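Brellow open day, Ovport

Brellow held its open day on Friday, June 2, 2023, and most of the floor went to Nistia, its simulation kit for home robots. I paid for the 13-room starter pack demo slot and got a decent look at it.

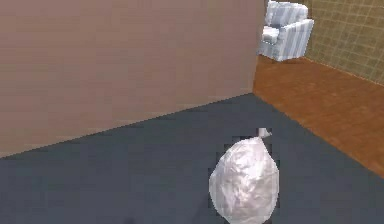 Nistia sells for $899 a seat, or $482 for schools. You load a room, pick an object and write the task yourself. The chore we were given was trash pickup. The tied white bag has plenty of creases and a small knot standing up at the top - a fair target for a grasp planner. The room graphics are plainer, with flat lighting and rough edges.

Setup took seven minutes on their machine. The next release is due in August.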